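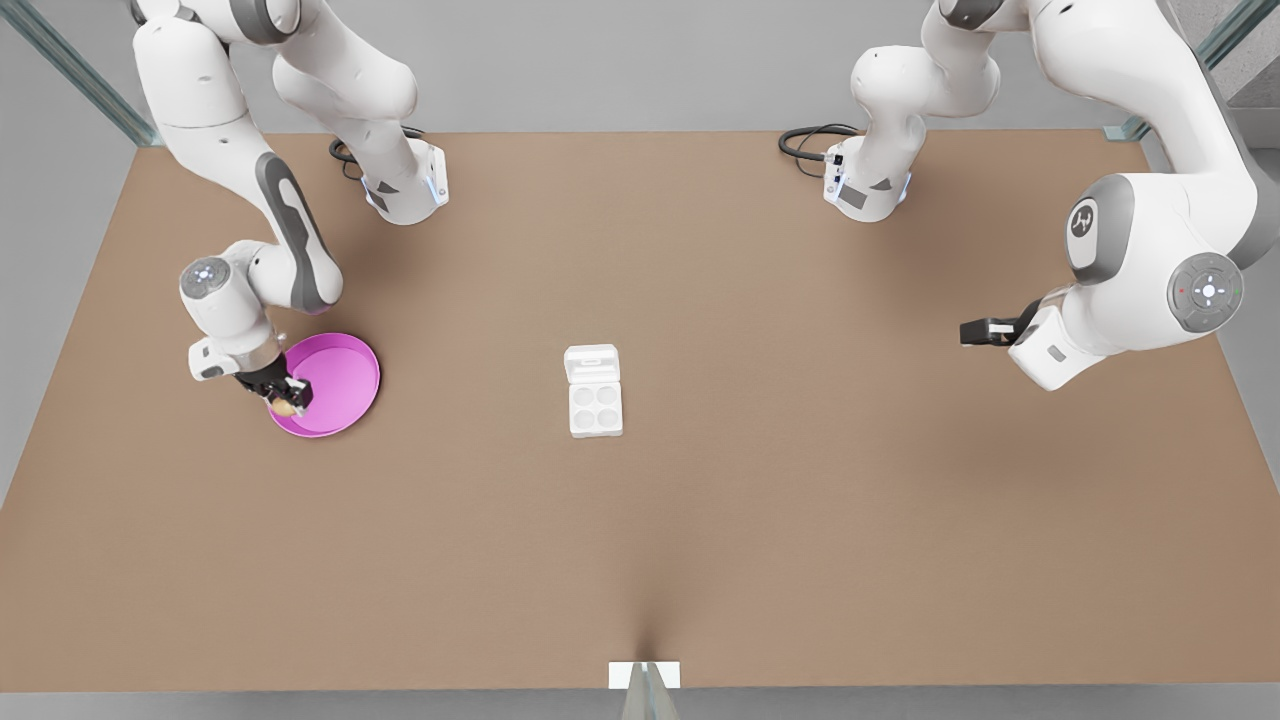
**Egg orders for the Wieczorek street group**

The farm has changed our day, so eggs now come every second Tuesday. Please write your order to Mwende Nzioka before Sunday evening, with your name and the number of dozens. The price is 5 dollars for one dozen, the same as in December. We can take 40 dozens each time, and the families with small children choose first.

Please return your old cartons, clean and dry. Sławomir Jakubowski keeps them in his garage, behind the grey bicycle. Broken ones go to the compost.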